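Looking after old history prints and picture books at home

Picked up a box of battle prints at the Marngate book fair in March and learned most of this the slow way. Quick notes.

Wash hands, dry them well. Skip the cotton gloves for paper, you can't feel a page edge through them and that's how corners tear.

Clear a table bigger than the biggest print. Wipe it, let it dry all the way. No coffee anywhere near.
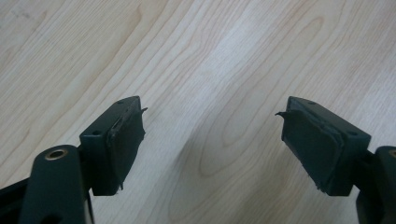
Loose dust first — soft brush, middle outward, no pressure. Never a damp cloth on engravings. Hand coloring can lift in seconds.

Foxing (the brown spots) leave it alone. Bleach tricks you read online eat the paper.

Humidity between 40 and 50 percent is fine. A cheap gauge in the closet does it. Attic no, basement no.
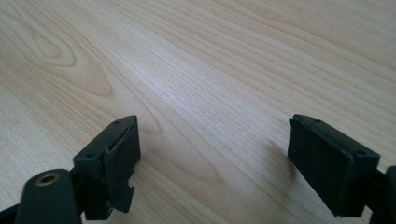 Pale wood tabletop, grain running on the diagonal.

Old siege maps that came folded: open them slow, lay flat under clean blotter, a couple heavy books on top. Give it 12 days. Mine from the Calton sale took longer and still has a ridge down the middle, oh well.

No tape. Not even the "archival" kind untill you've asked a paper person.
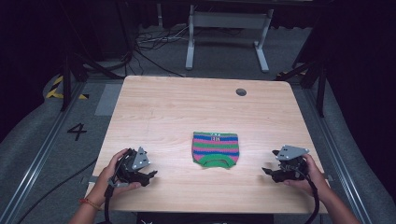 Storage — acid free folders, one print each, flat in a shallow box. I keep 42 in mine and thats plenty, any more and the bottom ones are a pain to get out. Pencil the title on the folder, never on the print.

Framed ones go on a wall with no direct sun. Swap them out every few months.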